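Robot Club, Week Whatever: We Set the Table

Sunday again, which means I spent the whole day in the robotics room and came home with marker on my elbow. If you're new, I'm in the student club at Dundura (we're called Tveit, don't ask, the name was there before any of us), and since May we've been getting ready for the Pludo tabletop challenge. You get a table with play food and dishes on it, you get one arm, and the arm has to put things where the task card says they go. Simple, right? Ha.

I used to think the arm would be the hard part. It's been pretty well behaved, to be fair! What eats up the time is everything else: writing the task cards, agreeing on what "in the basket" means, and recording the practice runs. Our goal is 1000 runs before we even think about signing up. We did 52 on Sunday, and I was so proud of us that I bought the good chips.

We also argue a lot about layouts. I like things spread out, with plenty of white table between them, so that when a run goes wrong you can tell which object caused it. Other people want a big messy pile from the start. For now we're doing it my way (I made the cards, so there), with the basket off to one side and a plate in the middle that already has the plush ketchup bottle lying on it. The strawberries and the banana just go wherever.

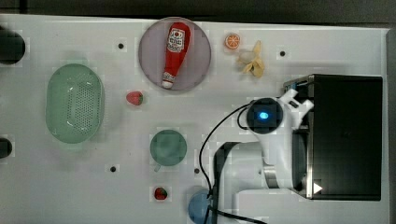

Jirno wrote in the comments last time that we should stop practicing with soft stuff so early, that plush squishes and forgives a sloppy grip, and that we'd get a nasty surprise the first time a card asks for a cup by the handle. Okay, fair! I've been chewing on that all week. My feeling is that a forgiving object is great for the newer members, who get a win in their first hour and come back. But I did move three of the cup cards up to next week, so thank you, point taken.

The other thing I'm working on is our log sheet. Right now everybody writes "failed" and nothing else, and then I'm sitting there on the bus home trying to remember if the grip slipped or the arm went to the wrong strawberry. So there are going to be little boxes to check. Everybody groaned. They'll live.

Still on my list: new labels for the bins, a second copy of the cards, and somebody has to learn the reset routine besides me. We're back in at 5 on Sunday if you're a student and want to try driving. Bring a snack!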